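Prenach opens hand-guided teaching programme for household laundry tasks

Sasham, Friday, October 27, 2023 – Prenach has opened its household teaching programme to outside research groups and appliance makers. The programme records people doing ordinary jobs at home with hand-held grippers, and turns those recordings into training material for two-armed robots. Laundry is the first subject. Kitchen work will follow next year.

Until June the company taught its robots only by remote control. An operator sat at a desk with a pair of control arms and moved the robot through a fold, watching on a screen. The method gives clean data, but it is slow and ties up a robot for every hour of teaching. It also keeps the work in the laboratory, where the tables are all the same height and the light never changes.

With the hand-held tools no robot needs to be present. The operator holds one gripper in each hand and does the job with the same two fingers the robot will have. Sensors on the tool record the view ahead, the path of the hand and how far the fingers are open. The recordings are then matched to the reach of the robot arm, and any movement the arm could not make is removed.

The laundry set released to partners today holds 327 recorded sessions. It covers T-shirts, trousers, blouses and children's clothes, taken from mixed heaps and folded on beds, sofas and tables. Operators were asked to work at their own pace and to leave mistakes in. A dropped sleeve and the second try at picking it up are both useful to a robot that will drop sleeves itself.

Remote control remains part of the programme. Once a robot has been trained on the hand-held recordings, an operator watches it work and takes over by remote control when it gets stuck. These short corrections are added to the training material. A session of this kind lasts up to 4 hours, with breaks.

Van Wijk, which supplies linen services to hotels and care homes, is the first outside partner. It will use the laundry set to train robots for sorting and folding guests' personal clothing, a job it still does entirely by hand. Poltetti is making the finger pads for the programme and will sell spare sets to partners.

Crumpled cotton is among the harder subjects. The operator has to find an edge or a corner in a shape that is different every time, pinch it without catching the layer underneath, and then bring in the other hand.

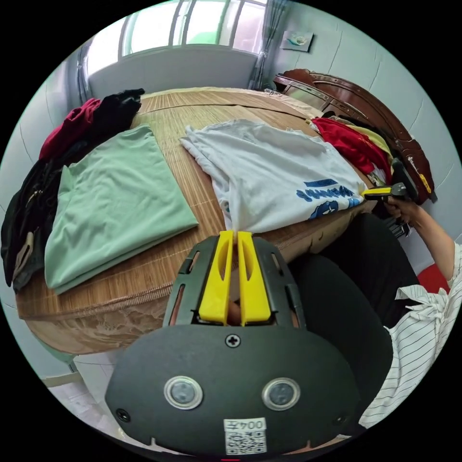 Van Wijk said its own staff had learned to use the grippers within a morning, though several found two fingers frustrating at first and kept wanting to smooth the cloth with a flat hand. The company has asked for a smoothing movement to be added to the teaching guide, made with the closed fingers laid against the fabric – Prenach will include it in the next version.

Partners joining the programme receive two pairs of grippers, the teaching guide, the laundry set and three days of training at the Sasham site. They may keep their own recordings private or share them with the other members. Those who share will have access to the kitchen set when it is ready.

Applications are open now to universities, research institutes and companies. Application forms and the technical description of the recording format can be requested from the Prenach press office.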